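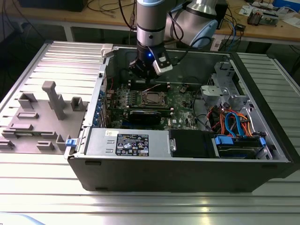
Kanuteo Campus – Desktop Services, Equipment Reuse Desk

To: reuse-list
From: Aldana Pereyra
Subject: Re: Preparing towers for the November transfer

Dear colleagues,

Please find below the response to Mr. Egan's inquiry, which applies to all departments sending desktop computers to the Pludemholm store.

Towers are to be laid on their side and opened before any part is taken out. The processor may stay in its socket, held by the metal retention frame. Where the cooler has been removed, please pack it with the tower and label both with the same tag number. Graphics cards remain in their slots unless the Dilar form states otherwise.

Memory should be recorded by slot. Drives are handled separately: each carrier is released by its blue handles and delivered to Room 19, where the drive is erased and logged. The power supply stays in the case, and its label must remain readable – please do not place asset stickers over it.

The transfer covers 60 towers. Forms are due by noon on Tuesday.

Regards,
Aldana Pereyra
Desktop Services

Fergal Egan wrote:
> The Nambiar Building has 7 towers ready for collection. The
> instructions do not say whether graphics cards and drives should
> be removed by the department or left in place. Several of ours
> have already had the cooler taken off. Are these still accepted?
>
> Fergal Egan
> Nambiar Building Office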